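Equipment planning for hand-held gripper programmes

Equipment planning for hand-held gripper programmes is the work of estimating, purchasing and scheduling the tools needed to record manual tasks for use in robot training. It covers the grippers themselves, their spare parts, the objects to be handled, and the furniture on which the work is done. The subject is usually treated apart from the purchase of complete robot arms, which follows a longer approval cycle and is charged to a different budget heading.

Background

Early programmes tended to buy grippers singly, as the need arose. The method set out at Clallholm, and later adopted with changes by the Okolell laboratories, replaced this with a yearly plan drawn up in May. Under the Clallholm plan each working table is treated as one unit of cost. A table is allotted two grippers, one in use and one in reserve, together with a fixed allowance for wear.

Cost headings

The Clallholm plan divides spending into capital items, consumables and handled objects. Capital items include the gripper body, its camera and the computer to which recordings are copied. Consumables include finger pads, bushings and screws. Pads are the most frequently replaced part, and the plan allows 8 sets per table in a year. Bushings are ordered with the pads, although they are changed far less often.

Handled objects are commonly underestimated. A task such as shelving or sorting calls for a range of sizes, surfaces and thicknesses, and items bought for one task may be of little use in another. Okolell listed 1462 objects in its first full inventory, almost 20 per cent of which had been bought twice by different groups. A shared register was introduced as a result.

Choice of supplier

Two supply arrangements are in general use. Under the Lins arrangement, gripper parts are made in-house from shared drawings, and only metal fittings and fasteners are bought in. Under the Adico arrangement, finished grippers are supplied under contract with a stock of replacement pads. The first has a lower unit price but requires staff time for assembly and checking. The second is easier to budget for - the yearly charge is fixed - but changes to the finger design must wait for the next contract period.

Programmes working with thin or upright items, such as magazines in a rack, generally ask for a trial before placing an order. Pad width and the opening of the jaws are the points most often raised.

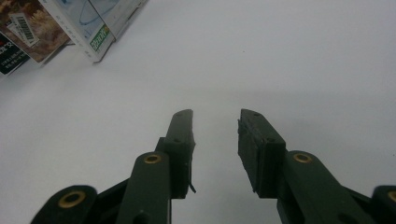
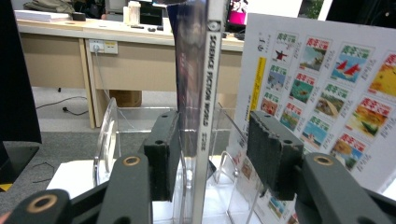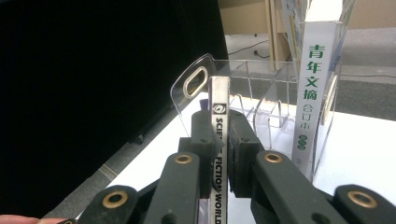
Storage and table space are budgeted separately. Display stands and racks are entered as furniture where they remain at one table, and as handled objects where they are moved between tasks. The distinction affects only the replacement period, set at three years for furniture and one year for handled objects.

Review

Plans are reviewed at the half-year. Unspent consumables may be carried forward, but unspent capital is normally returned. At Okolell the review also compares pad use between tables - a marked difference is taken as grounds for inspecting the gripper before further parts are issued.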